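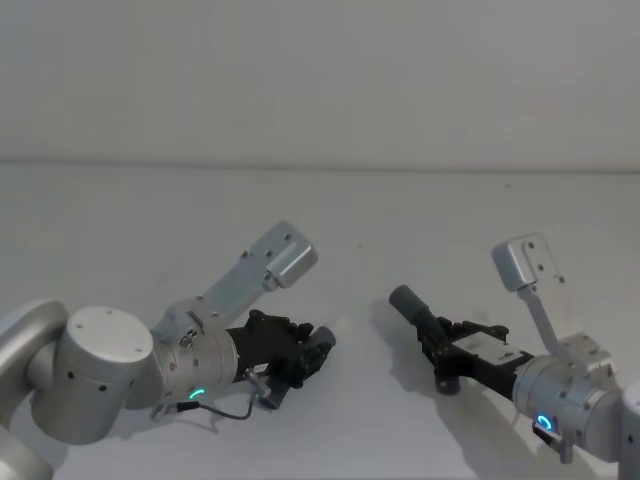

Gerd Teuber writes that the first month among the bees was the hardest and the best of the whole season, and that anyone who is thinking about this job should first ask themselves if they like to get up early. We print the remark because many applicants ask us for an honest word from the team before they decide.

Seasonal assistant in beekeeping and honey house (m/f/x)
Stellura Honey, Prorkerau
Published March 12, 2025

Stellura is a small company which keeps bees and sells honey, wax and candles. Our hives stand on the edges of fields and in old orchards near Prorkerau. For the coming season we look for one person who works with us outside at the hives and inside in the honey house. The contract is for six months, 40 hours per week, with the start in June.

Your tasks
Checking the colonies together with an experienced beekeeper
Carrying honey boxes to the car and unloading them at the honey house
Uncapping and extracting honey, filling and labelling the jars
Cleaning of frames, tanks and floors after every extraction
Writing down the hive notes in our book, in clear handwriting
Sometimes helping at the market stall

What we expect
You don't need a diploma. Experience with bees is welcome, but we have also had good people who came from a bakery or a garden nursery. You must be able to lift up to 10 kg many times in one day. You should not have an allergy to bee stings, and we ask for a short note from your doctor about this. A driving licence is necessary, as there is no bus to the hives at the hour when we leave.

We speak English and German in the team. Your English can have mistakes, like ours. It is important that you ask when you have not understood something.

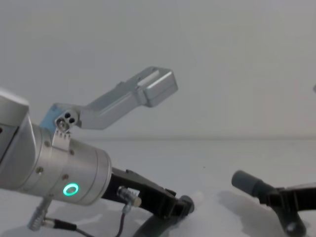

Can I live near the workplace during the season? There is a room with a small kitchen above the honey house, which we rent to the seasonal assistant for a low price. The room is simple and quiet, and you share the bathroom with one other person. Pets are unfortunately not possible.

What we offer
The salary is 1,350 euros per month after tax for a single person without children; in other cases it can be a little different. Working clothes, veil and gloves are provided by us. You get lunch on extraction days, and at the end of the season you take home a box of honey of your choice. When the weather is bad for the bees we work inside, or we finish early and the hours are moved to another day.

How to apply
Please send us a letter of one page and a short CV. In the letter, tell us what kind of physical work you have done before and from which day you are free. A photo is not needed. Send it by post or bring it to the shop:

Stellura Honey
for the attention of Ms Rezende
Collard Yard 6
Prorkerau

We answer every letter, but in the swarming time it can take a little longer. Suitable applicants are invited for a trial day at the hives, which is paid. Please bring closed boots and long trousers.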